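Section 8. Storing the Small Tools

Keep the children's hand tools together in the yellow tray. The long-handled tools that come with the Tudcombe garden set do not fit in the tray and go on the wall hooks (see Section 9).

1. Set the tray on a flat surface at a height the children can reach. Leave enough room in front of it to lift a tool straight out.

2. Brush soil off the heads with a dry brush. Wipe the handles with a damp cloth and let them dry before they go in.

3. Put the tools in one at a time. Rakes and forks may cross each other, but do not force a head under another one.

4. Turn the tines away from the side where the children stand.

The yellow tray and hand tools:
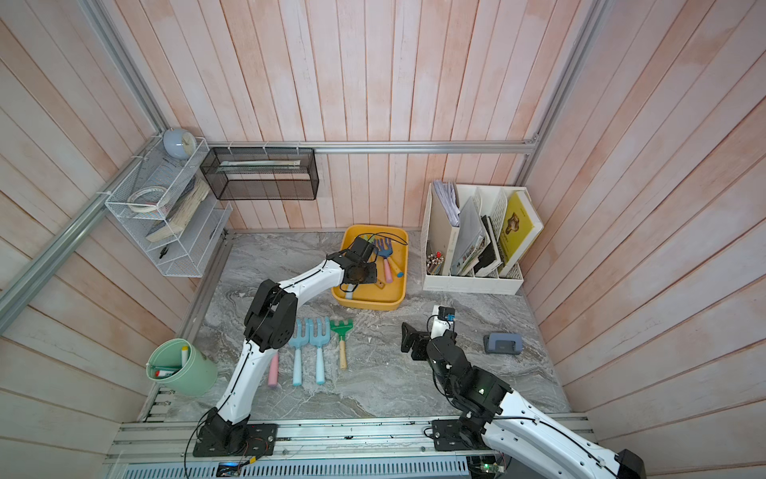
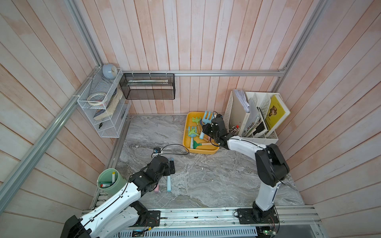
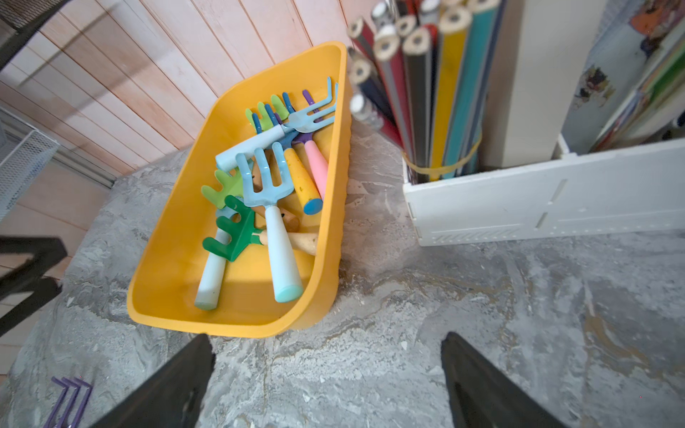

5. Check that every handle can be gripped without moving the whole pile. If it can't, take out the top tools and lay them in again.

6. Write the date of the check on the card supplied with the set.

Note: Handles are sold separately under part number 194. Wooden and plastic handles are interchangeable on Wurnis heads — push the head on until it stops, then turn it to lock.

Note: Colors vary from one shipment to the next. A replacement head may not match the one it replaces.

Caution: Do not wash the tray or tools in water hotter than 60 degrees C. The plastic may warp.

Caution: Take any tool with a split handle or a cracked head out of use. Do not tape it.

Do not store seed packets, string or plant labels in the tray. They work their way under the tools and get torn. Use the Bainbridge box for these.

For spare parts, write to Crisanto Tolentino at Gradumix and give the part number and quantity.

Section revised 20 March 2004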